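Arm drops the hard drive caddy when it goes back into the PC case — student project, need ideas
Posted in: School and Club Robotics > Arms and Grippers
3 replies

Yuk-lan Lai

I'm in a second-year automation course and my group is doing a disassembly and reassembly cell for our final project. The job is to take a 3.5-inch hard drive out of a desktop tower, put it in a printed fixture, then put it back in the drive cage. The tower lies on its side with the panel off. The drive sits in a plastic caddy with a latch.

Taking the drive out works most of the time now. Putting it back is the problem. The arm lines up over the cage, starts to go in, and then one of these happens:

The caddy catches on the edge of the cage and tilts in the gripper.
It goes in part way, the arm stops on a force limit, and the program quits.
It goes in all the way but the latch doesn't click, so the drive is loose when we check it by hand.

We logged 200 insertions over the last couple of weeks and only 17 had the latch fully closed. The rest were a mix of the three, mostly the first one.

What we have tried so far: slowing the approach, teaching the points again from scratch, and putting rubber on the fingers. The rubber made the tilting worse. We also tried a higher force limit but our instructor made us put it back after the whole tower slid along the bench.

The tower is not clamped. It sits on the slatted bench top by its own weight. The fixture for the drive is bolted down.

The demo is in August and we have 8 more lab sessions before then. We can't buy a force sensor. The controller gives us an estimate of the force from the joint currents but it's noisy. No vision on the insertion step, all points are taught by hand.

Is there a way to make this work without a sensor, or should we change the task to something easier? I'd like to keep the insertion if we can, it's a big part of the grade.

Jui-lin Ng

Clamp the case. If it moves you are teaching points to a thing that isn't there any more.

Also what gripper is it? Parallel fingers? Some of them open wider on one side when they wear.

Said Bennani

I run the lab for a course like yours and we did nearly the same task two years in a row, with memory modules the first year and drives the second. You can get this working without a sensor. I'd go in this order and not change two things at once.

1. Fix the tower to the bench.

Jui-lin is right about this. You said it slid at the higher force limit, so it is very likely moving a little at the lower one too, just not enough for you to see. Put a stop on the two sides the arm pushes toward and one clamp on the opposite side. If your bench is slotted profile you can use the slots and a few angle brackets. Don't clamp hard on the sheet metal. An open case with the panel off is not stiff and it will twist, and then the cage is no longer square to anything.

Before you reteach, put a dial gauge or even a feeler gauge against the case, run ten insertions and see if the reading changes. Ours moved by more than the clearance in the cage, which explained most of a month of bad results.

2. Look at how the caddy sits in the fingers.

If you grip it near one corner, the contact with the cage happens a long way from the grip and the caddy turns. Rubber makes it worse the way you describe. It lets the part roll a little and then holds it at the wrong angle. Take the rubber off. Print fingertips with a shallow pocket that matches the edge of the caddy, so it can only sit one way. Make the pocket 0.3 mm bigger than the caddy and sand it if you need to.

The other half of this is the fixture. If the drive can lean in the fixture, you pick it up leaning, and no amount of careful teaching at the cage will help. Put the drive in by hand ten times and pick it up ten times without inserting. Hold a square next to it each time. If the angle is different from one pick to the next, fix that first.

3. Don't go in straight.

People program the insertion as one straight line because that's how it looks when a person does it. A person tilts it. Bring the caddy in with a small angle, a few degrees, so one edge goes into the guide first. Move until that edge touches the side, then rotate to square, then push. You only need to find one edge at a time this way.

Your current-based force estimate is good enough for "touched something" if you move slowly and take the reading as a change from the value just before the move. It is not good enough for an absolute number. Reset the baseline at every step.

4. Treat the latch as its own move.

Push until the caddy is seated, open the fingers, back off, close the fingers, and come back with the closed tips to press on the latch. We never got a reliable click while still holding the caddy. It adds a few seconds. If you're graded on cycle time, ask whether the latch can be counted separately.

5. Keep the cables out of the path.

Power and SATA cables around the cage will spring back into the opening. Tie them down to the same place every time and leave them tied for the demo. If the wrist cable of the arm can brush the back edge of the case, tie that back too.
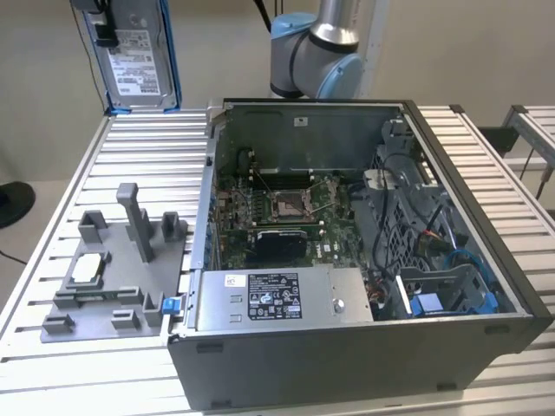
Once the case is held and the pick angle repeats, teach three points for the insertion and no more: one above the cage, one at first contact, one seated. Groups like to add points when something goes wrong, and after a while they have fifteen and can't say what any of them is for. If it needs a fourth point, something mechanical is off.

Write down every run with the step it failed at, in the same words each time. "Failed" by itself is no use to you later. Our second group had 366 runs in a spreadsheet and could only use the part where somebody had filled in that column.

On changing the task: I wouldn't yet. Give steps 1 and 2 two sessions. If the tilting is still there after that, drop the latch and grade yourselves on seating the drive, and say in the report why.

Capucine Leblanc

Agree with most of Said's list. A couple of things from our club (we did a teardown cell at Brivley last year, different arm).

We did not do the tilted approach. Our arm was small and the wrist ran close to its limit inside the case, so tilting gave us a joint error about half the time. Check that you have room before you spend a session on it. You can jog the wrist to the angle by hand at the cage and see what the joint values say.

What worked for us was a printed lead-in, a funnel shape that clips over the mouth of the cage. Two sloped walls, each 8 mm tall. The caddy slides down them and lines itself up. Ask your instructor if it's allowed. Ours said yes as long as the arm placed it and took it off again, and that turned out to be easier than the insertion.

For the tips we used plain PLA with no coating. It wears, so print spares.

Yuk-lan Lai

Thank you all. Jui-lin, it's a parallel gripper, and I measured the opening this afternoon, it looks even on both sides.

We put two stops and a clamp on the tower and did the gauge test before and after. Before, it was moving on almost every run. After, the needle stays put. We haven't retaught anything yet so I don't have new numbers for the latch.

The drive does lean in the fixture. Chi-keung Wan from my group is redrawing the pocket to be deeper and we'll print it overnight. I'll check the wrist room for the tilted approach next session, and if there isn't enough we'll ask about the funnel.

One more thing for Said: when you reset the baseline, do you wait for the arm to settle first? Ours shakes a bit after each move.

Said Bennani

Yes, wait. Half a second was enough for ours. Take several readings and use the average as the baseline. If it still shakes after a full second, check the bolts at the base of the arm.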